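Hello and welcome! Most of what's on this page comes from notes people have left at the front desk of Allham, our guesthouse on Ferutgate, and from the emails Pichit answers in the evenings. We're a small place with 8 rooms and one shared washroom on each floor, and a surprising share of our mail has to do with toothbrushes. So we've gathered the answers in one spot, last freshened up on July 19, 2020.

## Guest toiletries: your questions

**Do I need to bring my own toothbrush?**

You're very welcome to, and most people do. If yours is still on the bathroom counter at home (it happens to all of us, and it has happened to me more often than I'd like to admit), please just help yourself from the basics table. There's no charge and no need to ask first.

**What will I find on the table?**

Toothbrushes in their clear wrappers, mostly. We stand them up in clear holders so you can see the handle colours without rummaging, and there are usually a few more lying on the tabletop beside them. You'll also see little bottles of the teal-blue liquid, our mouthwash, and the tall white canister of wipes.
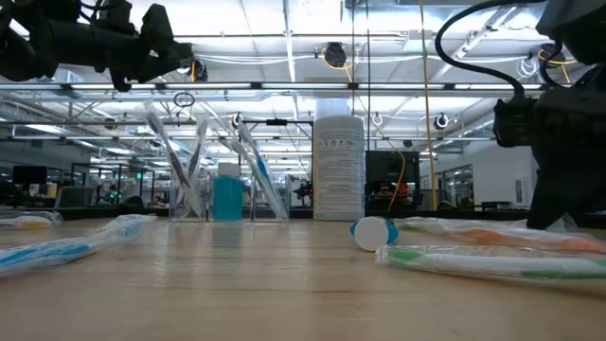 **Can I take a second toothbrush for the trip home?**

Please take one, by all means. We only ask that you leave the wrapper on until you need it, and that you don't put it back in the holder if you change your mind after opening it. Families heading off on a long drive sometimes ask at the desk for several at once, and Sombat will gladly put a little bundle together for you.

**Are the different handle colours for different people?**

No, they're all the same adult brush with the same soft bristles. We buy mixed colours on purpose, so that a couple or a family sharing one glass by the sink can tell whose is whose. It's a good idea to settle on your colours the first night! We've had guests write to us after a week's stay, quite cheerfully, to say they'd only just worked out that they'd been using each other's.

**Do you have children's toothbrushes?**

We do, but we keep them at the desk because they come in two sizes and it's easier to hand you the right one. Let us know how old your little ones are when you book and we'll leave them in your room before you arrive.

**Is the mouthwash all right for kids?**

We'd ask you to keep it for the grown-ups. It's a fairly strong mint, and small children tend to swallow things they ought to spit. If you have somebody small and curious with you, tell us and we'll take any bottles out of your room. We can also give you a higher shelf in the shared cupboard, which has a proper latch on it.

**Can I take the small bottles in my carry-on?**

Our bottles are travel size, but the rules depend on where you're flying from, so please check with your airline. Whatever they tell you, do close the cap firmly and pop the bottle in a bag with a seal. One of ours once opened itself inside Pichit's good suitcase on the way to a wedding, and his grey suit has never been quite the same colour since.

**Why do you stand the toothbrushes up?**

We used to keep everything in a big basket. It looked lovely for an hour or so, and then the brushes sank to the bottom, the bottles rolled on top of them and guests would come to the desk to say we'd run out when we hadn't. The clear holders came from Srisuk, the housewares shop a few doors along, and we put two brushes in each. They lean across one another a bit, especially in their wrappers, but they're easy to lift out and we can tell from the doorway when it's time to fill up.

We still lay a few flat for guests who'd like to pick one up without bumping the holders, and the bottle and the canister go in the same row at the back where they're easy to reach.
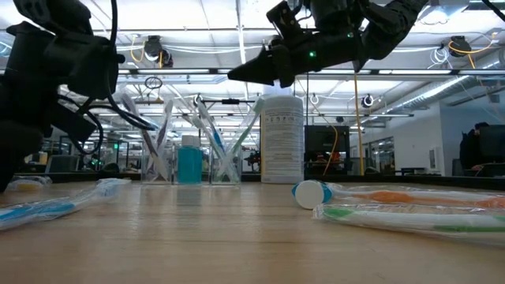 The front of the table we like to leave a little more open, so there's somewhere to set your key or your glasses while you choose. It's an old habit of Sombat's from his years in a hotel dining room – he can't bear a surface with nowhere to put anything down.

**What are the wipes for?**

They're for hands and for the washroom counter. Please don't use them on your face, and please don't flush them. Our pipes are older than any of us, and the plumber's visit in September is one we would rather not repeat. There's a covered bin beside every toilet.

**I'm sensitive to fragrance. Can you help?**

Gladly. Send us a note a couple of days ahead and we'll set out unscented soap and leave the mouthwash out of your room. Our towels and sheets are washed in plain detergent all year round.

**What happens to toothbrushes that guests leave behind?**

If it's been opened, it goes in the bin the same day, so do have a last look around the sink before you check out. Unopened ones go back on the table.

**Something's run out. Who do I tell?**

Ring the bell at the desk, or write it on the pad by the stairs if it's late. Spares are in the hall cupboard, second shelf, and Pichit or Sombat will bring some out as soon as they see your note.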